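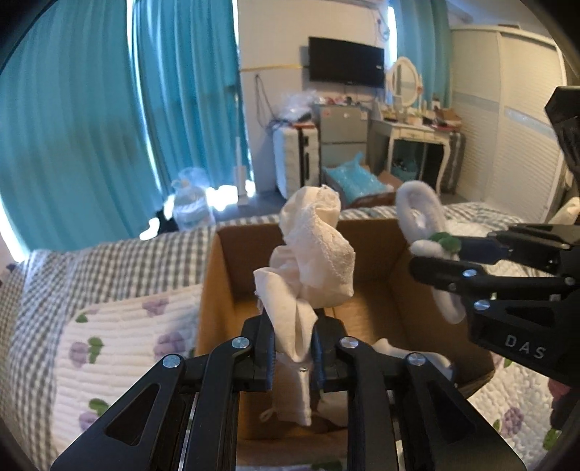 Box packing with hand grippers – tips for Clollow teams

Quick page for anyone in the Kistelo club doing the packing task at home before the Duvach round. Will tidy it up later.

Where to work
A bed is fine. Soft, though, so the box tips. Push down on the bottom of the box first, then let go and see if it sits flat. Curtains mostly closed if the sun comes straight in. Busy quilts are ok, the rules don't ask for a plain backgroud.

Picking up cloth
Go for a fold or a bunch, not the flat middle. Close slow. Lift straight up til it clears the box walls, then move sideways. Thin straps and loops hang down and catch on the flaps, so look under the jaws before you swing over.

Fluffy stuff (headbands, plush) squashes more than you think. Squeeze, wait a beat, squeeze a bit more. Grab the band, leave the decoration alone.

Two grippers, one box
Call out who goes first. Or left goes in, right waits at the side. Elbows out. If the fingers knock, put both items down and start the run over – don't save it, the log gets messy.

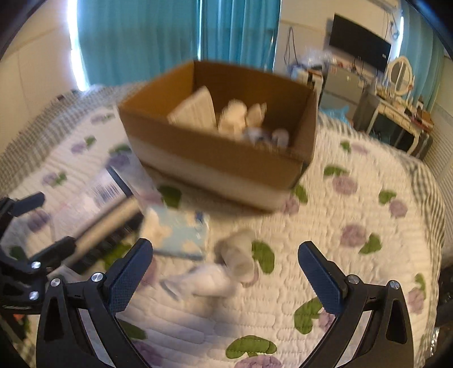
Last edited: November, Friday evening

Plastic packages
Slippery. Take them by a short edge and open the jaws all the way before you come down. Flat square ones: slide a finger pad under a corner. On a quilt you can press down next to it and the corner comes up by itself, mostly.

Rolled things: across the roll, never end to end.

Spread stuff out in front of the box with gaps a finger can fit in. Soft things and stiff things mixed, easier to keep the pace even.

Counting runs
Cunha team did 18 last week, kept 16. The other 2 had a hand in the way. Goal for the whole club is 3,000 by the end of term so please send in short sessions too.

Wipe the finger pads after. Lint gets in the texture and then everthing slips. Dry cloth, no spray.

Still to add: socks, zippers, what to do about ribbons.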